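Working Papers > Household Taxation > Jumascombe Child Care Credit > Section 4

4. Who claims the credit, and who leaves it

Kolbrún Þorgeirsson and Villads Brynjólfsdóttir
Draft of 7 March 2021

4.1 Setup

Recall from Section 2 that the Jumascombe credit is a local income tax credit for paid child care. Nonrefundable. Filed on a separate schedule, which filers and preparers alike call the Plaller sheet, after the office that first printed it. The credit phases out with income, but slowly, and the phase-out matters less than we expected going in. More on that in 4.4.

The question in this section is narrower than the one in the introduction. Given that a household owes enough local tax to use the credit, and pays for care, does it claim? If not, where does it drop out? We leave aside households with no liability. They can't use a nonrefundable credit whatever they file, and putting them in the denominator makes take-up look worse than it is for reasons that have nothing to do with forms or information. Earlier drafts did include them. A reader complained, rightly.

4.2 Sample

We have 130 households, all recruited through the Peixoto filing clinic. Not a random sample of anything. Clinic clients are people who wanted help with a return and were willing to sit in a waiting room for it, so we'd guess they are more motivated than the average filer and also have messier returns. Which way this pushes our numbers we can't say. Both, probably.

Each household gave us a copy of the local return as filed, a short interview, and where they had them, receipts for care. Receipts were the weak point. A good deal of care in the sample is paid in cash to a relative or a neighbor, and the credit requires the provider's tax number. We coded a household as eligible only if it had liability, paid a provider, and could have obtained the number by asking. The third condition is a judgment call. Two coders, working separately, with disagreements settled by a conversation and a note in the file.

Figure 3. Wooden alphabet blocks on a tabletop.

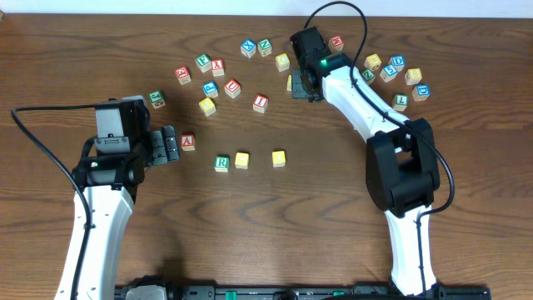
Of the 130, 41 never attached the Plaller sheet despite meeting all three conditions. This is the group the rest of the section is about. We call them nonclaimers, though the word suggests a decision, and in many cases there was none. In the interviews the most common account was that the question never came up. The return was done the way last year's was done. Last year there was no child, or no job, or a different preparer.

4.3 Filing method

Software filers first. Most of them used Broltance, which handles the local return as an add-on after the federal one is finished. Broltance asks about child care once, early on, in the federal interview. If the filer answers no there, the local schedule is never offered. Reasonable design if the two definitions of care matched. They don't. The local credit covers after-school programs run by a church or a club, and several parents said no to the early question because they did not think of choir or chess as child care. Neither would we have.

Paper filers are a different problem. The sheet isn't in the packet. It has to be requested or picked up at the counter, and the line on the main return where the credit goes reads "other local credits (attach)". Seventeen paper filers in the nonclaimer group left the line blank. Asked about it, they mostly said they skip lines that say other. One said she assumed it was for businesses.

Then assisted filers, meaning a paid preparer or a family member who is good with forms. We had thought this group would do best. It did not do noticably better. A preparer who charges by the schedule has a reason to add one, but the provider number has to be chased, and chasing takes a phone call in the busiest weeks of the season. The relatives were if anything more thorough, though slower.

4.4 Does income explain it

Short answer, no. Split the eligible households at the median and the nonclaimers are spread over both halves. Higher earners get a smaller credit, so a cost-of-hassle story would have them dropping out more. Lower earners have less slack to hunt for a form, so a time story would point the other way. The two may be cancelling. With a sample this size we can't seperate them, and we would rather say so than run a regression with more controls than it can carry.
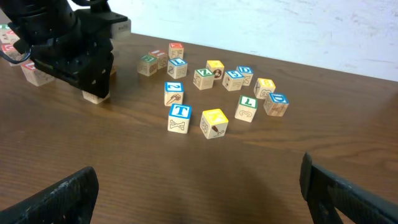
What does line up with nonclaiming is change. A new job, a move, a separation, a first child in paid care. Households with any such change in the prior year are over-represented among the 41, and the pattern holds within each filing method. Stable households learn the form once and then copy it forward every year, errors included. Households whose lives moved around have to discover the credit again each time, and the return gives them very little to discover it with.

This fits badly with the usual fairness argument about credits of this kind, which is carried on nearly entirely in terms of income. Who pays, who doesn't, what share of the total comes from the top. Those are real questions and Section 6 takes them up. But two families with the same earnings and the same care bill can owe different amounts for years on end, and nothing in the distribution tables will show it. The tables assume that what is allowed is what is taken.

4.5 Amending

Nonclaimers can amend, and all 41 were told so at the interview. By the following September, 5 had. Low, even allowing for the small sums involved. Reasons given: fear of drawing attention to the rest of the return, a provider who had moved away, not wanting to ask a sister-in-law for her tax number after the fact. The first of these came up more than we were ready for, including from people whose returns were as plain as a return can be. We did not ask about it directly and should have.

4.6 Limits

Single clinic, single season. Eligibility partly coded by hand. Self-reports about why a line was left blank are shaky at best, people give a reason because you asked for one. The software result depends on the version of Broltance in use that season and could be gone with the next update. Section 5 turns to the cost side, where the data are administrative and a good deal cleaner.

Related papers in this series
Cash care and the missing provider number
What the Peixoto clinic asks at the door
Local schedules in federal tax software: the order of questions
Refundable or not: two designs for Jumascombe
Amended returns and the fear of a second look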